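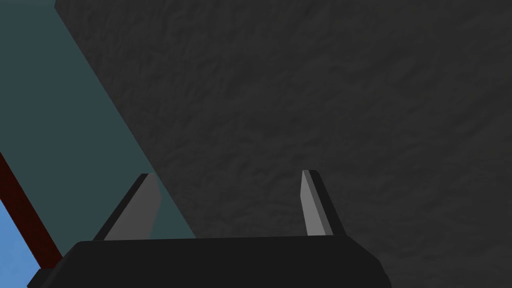

Teaching a Simulated Arm by Hand: What We Learned on the Trornard Project
Lingyun Zeng, final report

When I signed up for the Trornard project I pictured myself writing clever control code all semester. What I did instead was sit at a desk with a hand controller and close a gripper on things, over and over, until my thumb hurt. I ended up loving it (mostly), and I want to set down how it went while I still remember the details.

The task was pick and place. The operator steers the arm in simulation, the program logs every motion, and a model we named Allum is trained to copy what it was shown. Our view was the wrist camera, which looks over the black palm of the gripper and out between its two fingers. It took me a while to get used to it. With the fingers open and nothing between them, all I had to steer by was a mottled gray surface and the long slanting edge of the teal panel on the left — no labels, no markings, nothing to tell me how far away anything was. I learned to watch how that slanted edge slid behind the palm as I moved, and my approaches got a good deal smoother after that.

Recording

We recorded 982 demonstrations and kept 560. The ones we dropped were mostly mine from the early weeks, when I would stop halfway to think. Allum copied my pauses very faithfully! It would hover over the object just the way I did, so those runs had to go. We also threw out every run where the operator bumped the object and then recovered, and I now regret that a little, as I explain below.

Two operators shared the work. My partner moves quickly and closes late, and I creep in and close early. We trained one version on each person's runs and a third on everything, which we called Oravec. Oravec was the steadiest of the three, though it sometimes started in my style and finished in my partner's, and that was funny to watch.

What I would change

I would keep the recoveries. Once Allum missed a grasp it had never seen anyone fix one, so it simply carried on to the drop point with its fingers closed on air. I have started a small set of recovery runs under the folder name Drokorwood, and whoever takes over in June is very welcome to it.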